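Moving in October and drowning in party stuff, help me cull

gaspard_l
3 August 2024
OK so we signed the lease on the new place in Ornstead (yay!!) and it's a lot smaller than this one, and I've just opened The Closet. You know the one. I was the person who hosted everything for years, so in there I have paper plates, streamers, three kinds of birthday banner, and a box that says 1,000 napkins on the side and feels like it. Do I move all this? Do I throw it out? My sister says keep it, my back says otherwise. The movers go by weight too, and they quoted us on 3,000 pounds, which felt like plenty until I started opening closets.

killianlebrun
Congrats on the lease! Toss it. All of it. I moved a tub of party supplies through 2 apartments and when I finally opened it the balloons had gone sticky and glued themselves to the tablecloths. Buy new when you need it.

marcelle_lec
Oh no, please don't just toss it! Napkins are napkins, they don't have to be for a party. We used up a leftover Christmas pack at regular dinners all through spring and the kids thought it was hilarious. Unopened plates can go to a school or a church kitchen, ours always says yes. I'd only throw out what's squashed or opened.

gaspard_l
Squashed is a big category over here, Marcelle. I've been sorting on the bed so I'm forced to finish before I can sleep (old trick of my mom's) and the cups are the worst of it.

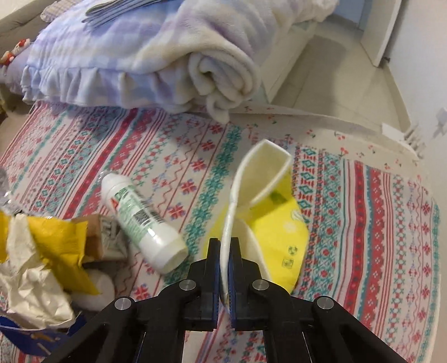 One of the yellow ones, well past party duty

killianlebrun
I rest my case lol

marcelle_lec
OK that one can go. I meant the good ones!

g_ondieki
Middle ground from somebody who has moved way too often: one shoebox. Whatever party stuff fits in the shoebox comes with you, and the rest gets given away before the movers show up. Candles, the nice banner, a roll of tape, done. And use the napkins as packing between your plates. I did that with my whole kitchen when we left Wadska and only lost a gravy boat, which I never liked anyway.

mathis.p
Not sure about napkins for packing, Gitau. They go flat so fast. I did it with wine glasses and two of them cracked. Dish towels are better, you have to move those anyway.

g_ondieki
For glasses, sure, I'd use towels too. For plates they were fine. You need a fat stack between each one, maybe you went too thin?

mathis.p
Maybe. I'm still mad about those glasses.

gaspard_l
Shoebox it is! I found a boot box, that counts, right? Plates are going to Marcelle's kind of church kitchen if I can find one near me, and I'll do napkins on the plates and towels on the glasses so everybody wins. Next up is the hall closet, where I can already see two fondue sets.

marcelle_lec
Keep ONE fondue set.

You must be logged in to reply to this thread.
We use cookies to keep you signed in and remember your settings. Accept | Manage
Contact us | Copyright 2024 Jetberg Home Forums | Back to top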